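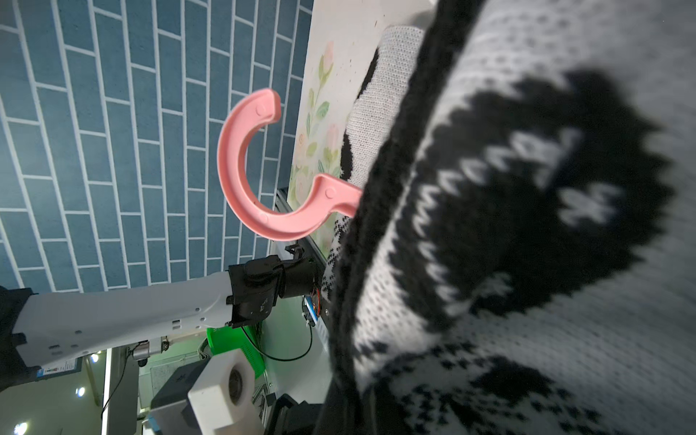 What does Mirnitell do that a folder full of Python scripts doesn't?
It keeps your demonstrations, your policy versions and your rollouts in one timeline, so when an arm does something odd you can scrub back and see which training run taught it that.

I've been on Mirnitell since September, mostly for two-arm cloth work, and I came to it from a pile of scripts that only I could run (and some days not even me). So this is a review from somebody who wanted to like it. I mostly do!

Setup took me an evening. You point it at your camera streams and joint topics, it guesses which is which, and you fix the ones it got wrong. It swapped my left and right wrist cameras, and I didn't notice until I'd recorded 10 episodes. There's a relabel button for that, thank goodness, buried two menus down under Sources.

The part I use every day is the episode browser. I have 312 episodes of garment and hanger work in there now, and I can pull up every one where the left gripper closed more than twice before the garment moved. That search used to be an afternoon with a notebook. Now I type it in and go get coffee, and it's done before the coffee is.
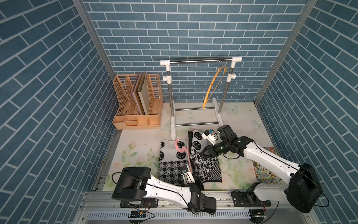

Both arms at the sweater, pink hanger on top, rack behind.

Knitwear is a mean test for any perception stack, and the built-in segmentation has trouble with it. Plain T-shirts came out clean. Busy patterns got chopped into islands – it kept deciding that a houndstooth check was a separate object from the zigzag next to it. You can swap in your own model, and Hafiz Yeoh's Wijaya plugin does much better on patterned cloth, but it adds a delay I could feel when both arms were running. I ended up using Wijaya for labeling and the stock model live.

Planning is fine. The two-arm collision checker is cautious to the point of being a pain, and out of the box it refuses any move that brings the wrists near each other, so you'll want to drop the clearance to 50 millimeters and then test slowly with a hand on the stop button. Cables aren't modeled at all. I'd love a way to draw a rough keep-out shape around them.

Things that bug me: the log viewer forgets your filters every time you close it, the dark theme makes the gripper force plot unreadable, and exporting to Skedwood format drops the timestamps on the second arm. I reported that last one and got a reply the same day, with a fix in version 3. Haven't tried it yet.

I also looked at Lustside before picking this. Prettier, nicer graphs, but it treats two arms as two separate robots and you end up lining up the clips yourself. If you only have one arm, give it a try.

Four stars from me. I'd go to four and a half if the filters stayed put.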